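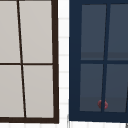 Sim kitchen, camera pointed at the window and the navy cabinet. The dark red knob low on the door is the target.

Hi again from the back corner of the workshop! I've been building a kitchen helper arm since May, and this page is where I dump pictures as I go (newest at the top, and I'm bad at keeping up). The arm is called Tullent, for reasons only Rodrigo can explain. Before it gets anywhere near my real cabinets it has to practice in a simulated kitchen, which we named Sulau, and that's the part I've been living in lately.

A few notes on the picture, for those of you building along:

The door. Glass-fronted, navy frame, four panes. I went with glass on purpose, as my cabinets at home have it and I really don't want the arm learning on easy solid doors and then meeting glass for the first time in my kitchen. Yuk-lan thinks I should have done a drawer first. She may be right!

The knob. Small, round and a bit mottled. The reddish texture took me most of an evening, and I'm still fiddling with the shine. It stands out nicely against all that blue, so next I want to try a navy knob and see how the detector copes.

The window. Plain pale gray panes with nothing behind them yet. Yee-man keeps asking for a garden out there. Someday! For now I like having a second thing with four panes right beside the cabinet, so the detector has to work out which one is the door.

The tiles. White wall, faint gray grout lines, very boring, just like home. I want to rough them up with a little color variation before the next round of training.

The camera. This view is tight, with plenty of door running out of the picture. Ingeborg wants me to pull it back, and I want to try both and compare. I've got 1099 renders saved so far and 85 of them still need labels, so if you're at the workshop after 4 and feel like clicking on knobs, come find me. I have snacks.

Next batch of pictures will be the gripper pads, once Yu-ting is finished with the printer.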